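Subject: Re: [gamesnight] Widon with five players, too slow?

> We tried Widon at five last month and it dragged badly. The middle
> game went on forever and two people were on their phones by the
> third harvest. Is it just a bad count for it, or are we missing a
> rule? Also does anyone own the Gevia expansion and is it worth the
> money?

Oh, I have feelings about this one! We've played it at five plenty of times and the first few were just as you describe. What fixed it for us was the simultaneous draft on page 21 of the rule book, which is tucked away in the variants section where you'd never look. Everybody picks their market card at the same time, flips together, and ties go to whoever is further behind on the river track. It knocked almost an hour off our last game.

The other thing to check is that you're refilling the market at the end of the round and not after each purchase. We got that wrong for ages. (The wording is awful. I think the Lodovano printing cleared it up, but mine's the older one.)

As for Gevia, I'd say borrow it first. You get 112 extra cards, and maybe a third of them are colourful versions of stuff you already have. The harbour board is lovely, though, and the new favour tokens give the player in last place something to do. I wouldn't use it at five until your group has the draft down pat.

If your lot want something shorter at that count, try Noguchi. It's a tile-layer, plays in under an hour, and my family ask for it by name. The scoring looks fiddly but you'll have it by your second game.

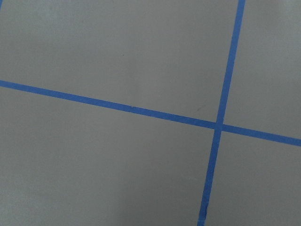

Blue tape on grey, crossed over.

Back to Widon, does anyone have a neater way of tracking favours? The wee dials in my copy have gone floppy and I keep losing my place. I've been using dice from another game but they get bumped.

I'm bringing Widon in March if anyone wants to try the draft, starting at 7 so we finish at a decent hour. I'll bring the snacks too, someone else please do drinks!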